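Wovden Tapered Metal Cup - tan outside, plain metal inside

Back in stock 8th May. Sold singly or by the box of 10. 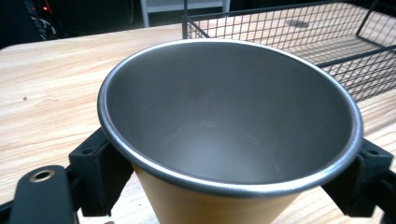
Same cup we've carried since the Dultstead store opened, same shape, same rim. Color is called Mustard Sand on the box and Tan on the invoice. One and the same, please stop emailing the warehouse about it.

Quick specs

Capacity: 300 ml to the rim, less if you want to walk with it
Shape: wide mouth, narrows to the base
Inside: bare gray metal, no coating
Outside: warm tan finish, matte-ish
Rim: rolled, left bright
Handle: none
Lid: none, sold separately (see below)
Sold as: single or box of 10
Item name for reorders: Wovden Taper, Tan

What it's for

Water, juice, iced coffee, pencils, cutlery on the counter. We sell most of them to cafes and to schools. Also a lot go out as toothbrush cups, which we didn't plan on but fine. The wide mouth means ice goes in without a fight and you can get a whole hand and a sponge down to the bottom. Anyone who has tried to clean a tall narrow tumbler knows.

Single wall. So no, it won't keep coffee hot, and yes, the outside gets hot if you fill it with something hot. Use the Grarusgate double wall mug for that. Cold drinks will sweat on a warm day - put it on a coaster.

The rim

Rolled over, no raw edge on the lip. We get asked if the color goes over the rim. It doesn't, it stops under it, and you drink off bare metal. If you want color all the way over, the Ishida enamel range has that but it chips, and costs more.

Care

Dishwasher ok, top rack. Hand wash keeps the tan finish looking better for longer. No steel wool on the outside, no bleach, no scouring powder. Inside you can be rougher with, it will take a green scrubber. You'll get faint marks in the bottom after a while, mostly from ice and spoons. Doesn't affect anyting.

Tea stains: spoon of baking soda, warm water, leave it 10 minutes, wipe.

No microwave. No stovetop. No oven. We say this on the box as well, and we still get returns.

Stacking

They nest. Because of the taper they'll go down pretty far into each other, so let them dry first or they stick. If two do get stuck, warm water on the outer one, cold in the inner one, twist. Don't bang them on the counter, that's how the rims get dented and we can't take dented ones back.

For cafes: stacks of 10 sit fine on a shelf. Higher than that they lean.

Color match

The tan varies a little from batch to batch. Last December's lot was a bit more yellow than what's shipping now. If you're adding to a set and it matters, put a note on the order and we'll pull one from the shelf and check before it goes out. Screens also show this color all over the place - order a single first if you're picky.

Lids and extras

Push-on lid, clear, fits this cup and the Wovden straight cup. Does not fit Grarusgate.
Silicone base ring, black or gray. Stops the clatter on hard tables.
Straw, metal, with brush. Pack of 3.

Big orders

Up to 2000 cups we can usualy ship from Dultstead stock. Over that it's made to order, so talk to us first and leave time. Logo printing on the outside only, one color, and it needs to sit in the middle of the wall. Too near the rim or too near the base and the taper pulls the artwork out of shape. Send vector files. Not a screenshot of your logo, please.

Printed cups: hand wash only.

Returns

Unused, in the box, 10 days. Printed ones can't come back unless we got the print wrong. Scuffed in transit - send us a picture of the cup and the box, both, and we'll send out a replacement.

Other colors

Slate: in stock
Brick: low
Cream: gone, no date yet
Dark green: discontinued, a few singles left at the Dultstead counter only, not online

People also buy: Wovden straight cup, Wovden pitcher, Ishida enamel bowl, drying rack (short)

Questions about this item, use the form and put the item name in the subject line or it goes in the wrong pile.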